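Comden opens its doors on household robots, and on how far they still have to go

Can a machine tidy your front room yet? We are asked that nearly every week at Comden, usually by someone with a sink full of dishes waiting at home, and our answer this June is a cheerful "a bit, sometimes, and rather slowly".

Since the start of our Cemanine project, our small team and our friends at Dumitrescu have recorded 3,802 tries at everyday chores: moving a bowl, hanging up keys, clearing a side table, folding a tea towel (oh, the tea towels!). We have done this in 177 rooms lent to us by very patient households, and we are grateful to every one of them for the loan of their clutter as much as their floor space.
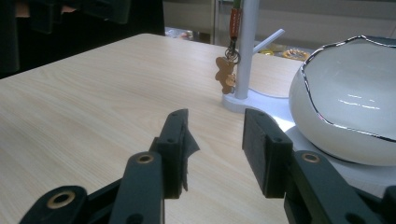

Sturdy things with plain shapes go well these days. Shiny china is harder, and anything that dangles or flops can still keep a machine busy for about 3 minutes when a child would be done in a moment. Shop floors are kinder, we find, as shelves stay where they were put and the stock comes in boxes. Betus, which runs two homeware shops and has been trying our restocking software after closing time, tells us it is pleased with the boxes and would like us to keep away from the glassware for now, and we quite understand.

We would love to show you all of this in person. Our open afternoon is on Sunday from 2 o'clock, with tea, cake and plenty of time for questions. Entry is free and children are very welcome. Please bring a household object you think a machine could never pick up, and we will gladly have a go.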